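Home | Topics | Work & Jobs | Ask | Log in

Are the robots at your place saving anyone any work?
Posted by Birsen Güneş, 11/04/2022

Our office services firm, Nwachukwu, has brought in a robot with grey fingers on a trial. The email said it would "free up 46 hours" a month for those of us who tidy and restock. So far I've spent my shifts following it about. My manager says this is normal at the start. Is it? And should I be asking for something in writing about my hours?
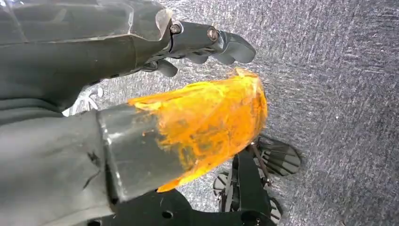 Fingers just over the carpet, orange wrapping below.

There are 2 of us on the floor now and there used to be more. I'm not against machines, I just want to know who gets the freed up hours.

Pongsak Inthanon
Ask for it in writing, yes. At Keniment we got the same talk and the hours did get freed up, straight off our rota. The minding, charging and picking up after it went on nobody's job sheet, so on paper it looked brilliant. Keep a note of every time you have to step in, with the minutes. I did that through December and it was the only thing management would discuss. Also ask who worked out the 46 and whether they've ever done your shift.

Fomero385
They said all this about the floor polisher as well and we're all still here. I wouldn't worry.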